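How to write a welcome folder for your holiday let

Wed 12 October

A welcome folder is the thing guests pick up when they can't work the oven and don't want to ring you. A good one saves you phone calls and tends to improve your reviews. A poor one gets put in a drawer on the first evening and stays there.

This guide covers a villa, cottage or flat that you let by the week. It assumes you have a cleaner or manager who visits on changeover day and that you don't live next door. If you let single rooms in your own home you can skip the section on keys.

What you need

A ring binder with clear plastic pockets
A printer, or a shop that will print for you
An hour inside the property with a notebook
Your last year of guest messages

Step 1. Go through your old messages

Before you write anything, read back through every question guests have sent you after arrival. Make a tally. At our place in Chambi the same few came up again and again: how to get hot water, where to park, which bin is which, and what the Wi-Fi password was. Those answers go on the first page.

Leave out questions that only one person ever asked, unless they were about safety.

Step 2. Write the first page

The first page should answer what people need within an hour of walking in. Keep it to one side of paper and use large type. Many guests will read it tired, late in the evening, without their glasses.

Put these on it, in this order:

The full address, as you would give it to an ambulance
Wi-Fi name and password
How to turn on the hot water and how long it takes
Where the fuse box is
A phone number that someone answers
Check-out time

Write the password exactly as it must be typed. If it contains a zero or a capital O, say which.

Step 3. Write one page per appliance

Don't put the manufacturer's manual in the folder. Keep it in a cupboard for the engineer. Guests need four or five lines for each machine, covering how to start it, which setting you recommend and what to do if it stops.

Stand in front of the appliance while you write. Press each button and note down what happens. I wrote our hob instructions from memory at home and left out the child lock, and had calls about it from June until I went back and changed the page.

If you have a pool or hot tub, give it a page of its own with the depth, the hours it may be used, and how to fit the cover. Ask your pool company to check this page before you print it.

Step 4. Say what is in the kitchen and what isn't

Guests who have flown in want to know whether they must go shopping before breakfast. List the basics you always leave. Be exact about it. "Some essentials" could mean a full larder or half a bag of salt.

Say also whether guests should replace what they use. We ask them not to, and our cleaner, Amparo Restrepo, tops up from a box in the locked cupboard at each changeover.

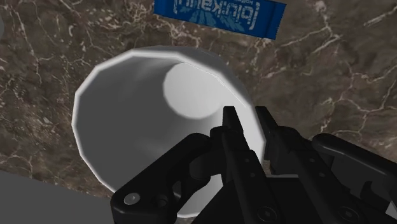
A blue packet on the brown marble worktop.

If you leave any food, keep it sealed and check the dates. Opened jars and bottles left by the last guests should go, however full they are. Dishwasher tablets and cleaning products belong under the sink or on a high shelf, well away from anything edible.

Step 5. Keys, gates and alarms

Describe every lock a guest will have to use, starting from the road. Number the keys with tags and use the same numbers in the folder. If a gate has to be lifted slightly before the key will turn, write that down.

Never put the alarm code in the folder. Send it by message on the day of arrival and change it between bookings if your system allows. The same applies to key safe codes.

Step 6. The local pages

Keep these short. Two places to eat within walking distance, two further off, the nearest chemist, the nearest cash machine and the bus stop. Give opening days where you are sure of them.

We list the bakery at Plestimau, which is about 6 kilometres away, and warn people that the last stretch of road has no lighting. Guests are glad of that sort of detail.

Step 7. House rules

Put the rules near the back, on one page. State each rule once and in a normal tone. If breaking a rule costs money, give the amount. A long list of capital letters and underlining makes people feel they have already done something wrong.

Step 8. Have a stranger test it

Hand the folder to someone who has never been to the property and ask them to make a cup of tea, run the washing machine and find the stopcock. Don't help. Terence Heywood tested ours and couldn't find the stopcock at all, so that page now has a small floor plan.

Keeping it up to date

Put the date of the last change on the bottom of each page. Check the whole folder twice a year and replace any pocket that is torn or sticky. Keep the master copy as a file on your computer so that you can reprint a single page and post it to your cleaner.

If you let to guests from abroad, have the first page and the pool page translated properly before you bother with the rest.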